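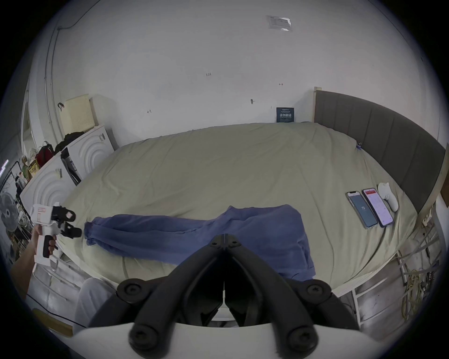 *Folding station, blue garment on the sheet, both grippers in hand.*

**Moving from hand folding to recording folds: how should the daily target be set?**

**Catinca Hodoroagă**

I lead a folding group at Drasska, a garment rental and returns company. In November part of the group moved from folding by hand to folding with handheld grippers, one in each hand, so that the recordings can be used to train the folding arms. The work is done on a bed with a fitted-out corner of a room around it, one garment at a time.

The old target was 1267 pieces per person per week by hand. Management has set 785 recorded folds for the same hours. My people are at five days a week and most of them do not reach it. A badly bunched pair of pants takes several times as long with grippers as with fingers, and a fold that slips is rejected and counts for nothing. Pay grade has not changed, but the bonus is still tied to the target.

Two things I need to know. Is there an accepted way to set a target for this work? And should rejected folds count toward it?

**Ruchti**

We had the same dispute at my site. The mistake is converting from the hand-folding rate. The two jobs share a garment and very little else. What we do now:

- Target is recorded time, with no piece count. An accepted 60 minutes is an accepted 60 minutes, whether it holds towels or twisted pants.
- Rejects are split by cause. Operator error is discussed with the operator. Tracking loss, full storage or a flat battery is logged as equipment and the time is credited.
- Garments are drawn from a mixed bin. If people can choose, they choose washcloths, and the training set suffers for it.

Slips should stay in the log in any case. Ask your engineers whether they are thrown away or kept – ours wanted some of them, including the recovery, and had never told the floor.

Also look at grip fatigue. Squeezing a pistol handle all shift loads the hand differently from folding. We rotate people to sorting before lunch and again mid-afternoon.

**clevis_hand**

785 sounds high to me but it depends what you fold. Get it in writing what happens to the jobs when the arms are running. That's a bigger question than the bonus.

**Tonness**

Agree with Ruchti on time instead of pieces. One addition: keep at least one experienced hand folder reviewing the recordings. At our plant the reviewers had never folded for a living and passed folds that a customer would have sent back. The reviewer post was graded higher than the folding post, and two of our folders moved into it.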